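Purlow Community Help > Home and Street > Rubbish and Recycling

Can I put old clothes out with a bulky waste collection?

Asked Friday, September 18, 2026

We're clearing a two-bedroom flat in Brutville and have a sofa, a bed base and nine bags of clothes and bedding. Clavari quoted 210 for the furniture, but the man on the phone said textiles were "separate" and couldn't give me a price. Does anyone know if they'll take the bags on the same van? The booking form gives me a 403 error when I try to add items, so I can't check there. We have to be out by the end of October.

3 answers

Answer 1
They took mine last year. Just leave the bags next to the sofa.

Answer 2 (marked as helpful)
It depends on the state of the clothes. Clavari will take bags on the same van, but they go in as general waste and you pay by weight. Anything clean and wearable is better going to Tawfik, who collect free if you have at least 42 litres of it – one full black sack is plenty. Sort into two piles first, wearable and rags. Wash and fold the good stuff and keep it dry, as they turn away damp bags.

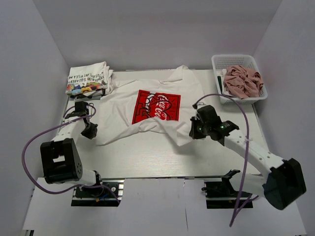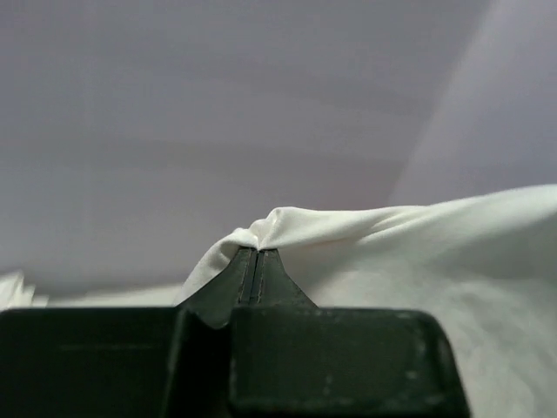

White T-shirt on the table, and a close-up of white cloth.

Pillows and duvets are not accepted by Tawfik at all, so those will have to go with the furniture. Ask for the price in writing. I was quoted 210 as well and the bill came to 400 after they added stairs and a second man.

Answer 3
The form does that if you're logged out. Log in again and go back to the start – it doesn't save what you've typed.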